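Lorus Wall Key Safe — Set-up, Section 2

2.1 Before you start

Read the whole section first. Takes 5 minutes, saves drilling twice.

You need: drill, masonry bit, the four screws and plugs from the bag, pencil, level. Screws in the bag are for brick and concrete only. For wood siding use the Lekow pack (sold separately).

CAUTION: Check for cables and pipes before drilling. Do not drill into mortar joints, the plugs wont hold.

2.2 Setting the code

Do this with the safe off the wall, door open. Much easier.

1. Slide the rubber cover down.
2. Factory code is 0-0-0-0. Press the black lever, door drops open.
3. Inside the door, move the small tab from A to B.
4. Turn the dials to your own code. No birthdays, no house numbers.
5. Move the tab back to A. Scramble the dials.
6. Test with the door OPEN. Three times at least.

NOTE: If the tab does not go back to A, a dial is sitting between numbers. Nudge each one till it clicks.

2.3 What fits

Inside height is 96 mm, so most house keys go in with room to spare. Car keys with a thick fob — measure first. Take off bulky tags and keychains, they jam the door. One key on a plain ring is best.

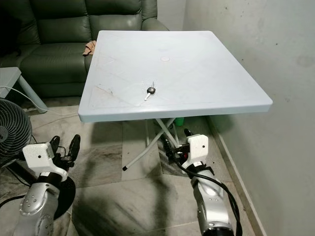
2.4 Mounting

1. Hold the back plate on the wall, check level, mark four holes. Centers are 80 mm apart.
2. Drill. Blow out the dust.
3. Push plugs in flush.
4. Screw through from inside the safe. Hand tighten at the end, no power driver, it cracks the housing.
5. Put the key in, close the door, scramble the dials, pull the cover up.

CAUTION: Never leave the safe closed on the last digit of the code. Scramble all four, every time.

2.5 After fitting

Write the code down somewhere that is not the porch. Give it only to people who need it. Change it when a cleaner, tenant or sitter moves on.

Dials stiff in winter: dry graphite only. No oil — it colects grit.

Lost code: we cannot look it up. Spare parts and claims go to Gilang Mandagi at the Jenstead service desk, part no. 108 for the cover. Desk is closed Tuesday.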